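The Workbench Top: Keeping a White One White
Tips for the garage, the laundry room and the table you swore you'd never glue anything on

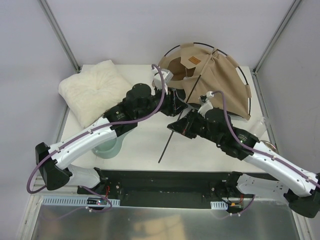

What takes dried glue off a white work surface without scratching it?
Warm water and patience for white glue, rubbing alcohol for hot glue, and a plastic scraper for both. Lay a soaked rag over white glue for as long as it takes to drink a coffee, then push the scraper under it nearly flat. For hot glue, dab alcohol around the edge of the blob and it will usually pop off in one sulky piece.

I bought a white bench top because the store had a display of one under flattering lights. It had a small plant on it. Mine has had wood stain, bike grease, half a can of primer and a burrito on it, and the plant was never an option. What follows is what I've learned about keeping it presentable.

The daily wipe

A drop of dish soap in warm water, a soft cloth, then a dry cloth. I know. You came for secrets. The dry cloth is the part people skip, and then they complain about streaks and buy a spray with a picture of a waterfall on the label.

Sweep first. Sawdust plus water is a thin oatmeal that settles into every seam, and metal filings under a wet cloth will scratch the top in handsome curves that follow the motion of your arm. I use a cheap paintbrush for the corners and a vacuum for everything else.

Pencil and marker

Pencil comes off with a white vinyl eraser. The pink kind leaves a pink smear, which you then get to clean off with the white one.

Permanent marker gives up to rubbing alcohol if you catch it the same day. Older marks may need a few rounds. There's an old trick of scribbling over the line with a dry-erase marker and wiping both away, and it does work about as often as the alcohol does, with more drama. Try anything new on the underside first. Some painted tops soften under alcohol, and a gray line is easier to live with than a bald spot.

Grease

Dish soap again, stronger this time. For chain grease that has been there since June, I use a paste of baking soda and water, rubbed lightly with a fingertip and rinsed well. I tried the Plovus degreasing wipes on the same stain. They smell like a lemon with a law degree and they did fine, but so did the baking soda, and I already owned that.

Keep acetone away from anything plastic or painted. I have a dull patch the size of a saucer that I now keep the vise in front of.

Coffee rings

A mug has one foot and it is always wet. Wipe fresh rings with soapy water. For the old brown ones, leave a baking soda paste on for a few minutes before rinsing. Or buy a coaster, lose it under the drill, and come back to this paragraph.

Scratches

Fine scratches show up mostly because dirt sits in them. Clean them with a soft toothbrush and half of them vanish. Deep ones are yours to keep. I've used white appliance touch-up paint on two of mine, and from the doorway you'd never know. From the bench stool you would know immediately.

Melamine sponges (the "magic" ones) are a very fine abrasive. They take off scuffs and a little shine along with them, so save them for the scuff that's ruining your life.

Protecting it in the first place

Brown kraft paper is the best money I spend in the garage. Tape a sheet down before painting or gluing and throw it out afterward. Newspaper prints itself backward onto a damp surface, so I have a faint mirror-image mattress ad near the left corner.

For glue-ups, wax paper or a silicone baking mat. Do not borrow the mat from the kitchen unless you plan on never returning it. The Custstead cutting mat I use for knife work has held up for 4 years, though it curled when I left it against a sunny window, and it has stayed curled out of spite.

Anything hot goes on a tile. I keep a spare floor tile at the end of the bench for the soldering iron and the glue gun, with felt pads on the underside so it doesn't add scratches of its own.

The edges

If your top has an edge strip, check it now and then. Water creeps in there and the strip begins to lift. Clean out the gap, let it dry overnight, run in a bit of contact cement following the directions on the can, and press it with painter's tape. Catch it early and it's a short job. I did not catch it early.

Filed under: Garage, Cleaning, Things I Ruined

Last updated: June

Get the tips by email. One message a month, unsubscribe whenever you like.

Related tips
Getting paint off a concrete floor
Which rags to keep and which to stop kidding yourself about
Sharpening a plastic scraper
How to store half-used tubes of caulk
Drawer liners that stay put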